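4.2 The basket and the last few feet of the wash

I came to this study through washing machines, like everybody in our little corner of the field, and I'll admit I didn't give the basket a thought for most of the first season. We had a long diary form for our households in the Cárdenas building, with pages on detergent, on load size, on who empties the filter (hardly anyone), and one line near the bottom that just said "container." People wrote "basket" there and moved on. It was only when I sat down with the interviews in August that I noticed how often the talk drifted over to it. Ask people what annoys them about laundry and you hear about the carrying, the bending, the sock that lands on the floor between the basket and the drum!

So this section is about that gap. I call it the transfer, for lack of a nicer word, and I mean everything between clothes sitting in a container and clothes sitting in a drum, or the other way around. Earlier work in the Handum project treated it as dead time. I think that undersells it. People make a surprising number of small decisions there: what goes in together, what gets pulled out again for a second look, whether the white shirt can risk one more trip with the navy things. (My own record on that last question is poor.)

We gave 40 households a choice of containers and asked them to keep the one they liked. The choices were a tall fabric hamper, a plastic tub with cut-out handles, and a shallow rectangular wicker basket with a thick rim. I had money on the hamper, which takes up very little floor and looks tidy in a hallway. The hamper did fine for storage and then got grumbled about at the machine, where you have to reach right down to the bottom of it with your cheek practically against the door. The shallow basket had the opposite problem. It holds less, it slides around on a smooth floor, and two people told me flat out that it was ugly, but everything in it can be seen and grabbed.

The rim matters more than I'd have guessed. A thick rolled edge gives your fingers something to close on from underneath, and it lets you tip the whole basket without it folding on you. Tipping is a habit that splits our households pretty cleanly. Some people lift pieces out by the handful, and others hold the basket up to the door and shake. The shakers are faster and they drop more. I don't have a firm opinion on which is better, though I'm a handful person myself and have been since college.

Then there's where the basket goes. With a front-loader the obvious place is on the floor right at the foot of the machine, and most people do put it there, but they rarely set it square. It ends up at an angle, one corner closer to the door than the rest, and it stays like that for the whole load. I asked about this in the Skusus follow-up visits and got blank looks. One household on the Lasto side of the street had moved theirs onto a stool to save a sore back, and liked it so much they now fold on the stool too.

Cloth hanging over the lip of the gasket was another thing I began watching for. A light piece drapes over the edge very easily, and you can go off to fetch the next bundle without seeing it. We added it to the diary form as its own line, and I'd encourage anyone repeating the work to do the same from the start.
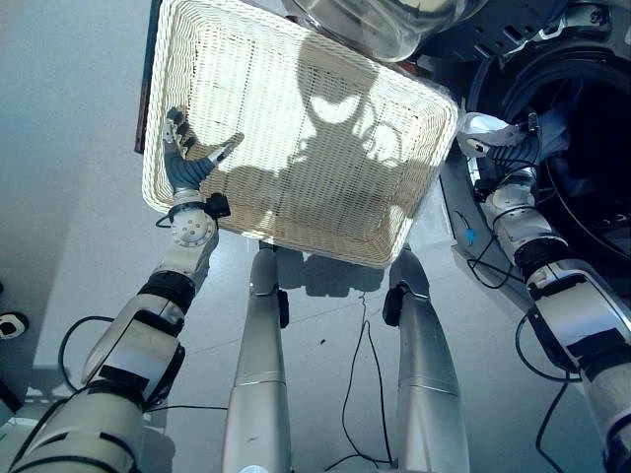
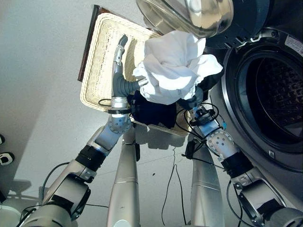
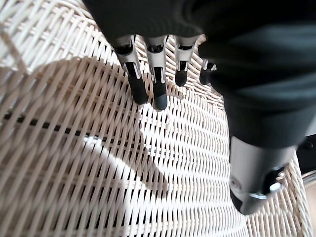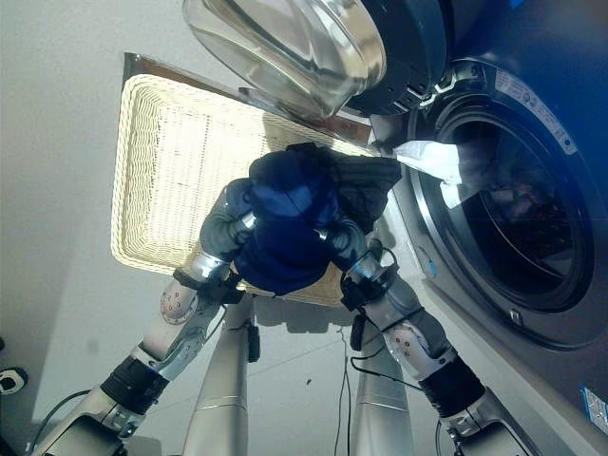 Figure 2. The shallow wicker basket, in three of the four views; the third shows a close view of woven wicker.

An early reader of this section wrote back that I'd been unfair to the hamper, and that a tall one on wheels, rolled right up to the door and laid on its side, would beat any basket for a big family load. The same reader wanted to know why I'd left out the trip to the dryer, where the cloth is heavier and a wicker bottom might sag, and asked me to put both into the next round of visits before the diary form gets printed again.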